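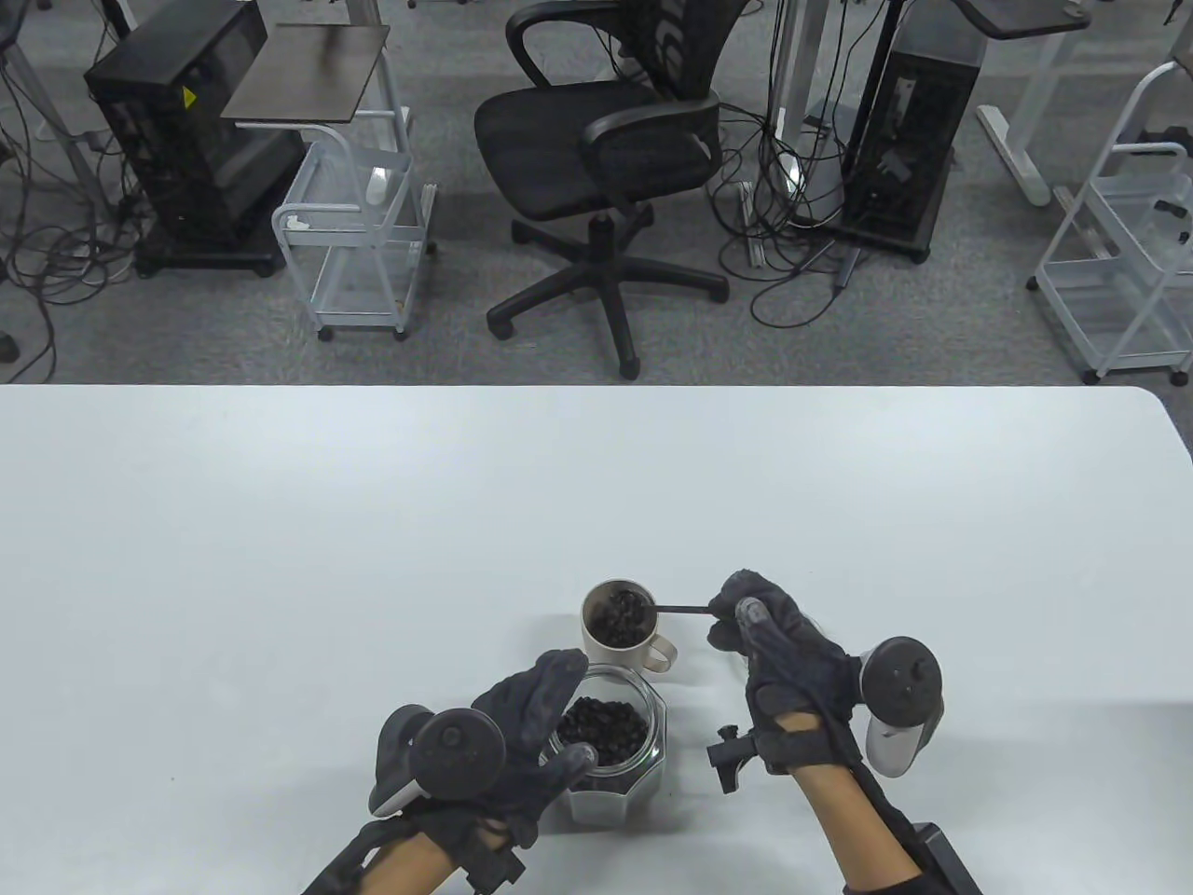 Re: [billdale-neighbors] Parking on Rindau Street

On Sep 3, 2025, a list member wrote:
> Did the council vote on the permit zone yet? I heard it was 16 spots
> and then I heard it was the whole street.

Hi all,

It's the whole street now! I sat through the meeting and they put the final vote off again, so we have 2 more weeks to send comments. The August survey got 221 replies out of 2,563 households – pretty thin, if you ask me. The 16 spots were the old plan, just the stretch by the library.

If you want to write in, the form is on the town site under Streets. Mine's already in (it got long, sorry, clerk's office).

See you at the next one,
your neighbor on Varnimthorpe Lane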